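Bottled or tap? What our year level drinks
Duarte Marinho, Ploston

1. Why I asked
The canteen sells a lot of water that the bubblers give away. I wanted to know why.

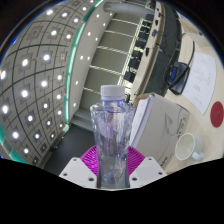
2. Method
I surveyed 57 students on a Tuesday and got 49 forms back. One was mostly drawings.

3. Results
Most chose bottled for the flavour - then 4 in the blind test favoured the tap.
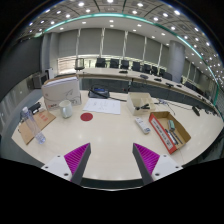

My cousin in Bragança says their tap water is better anyway. I couldn't test this on my budget.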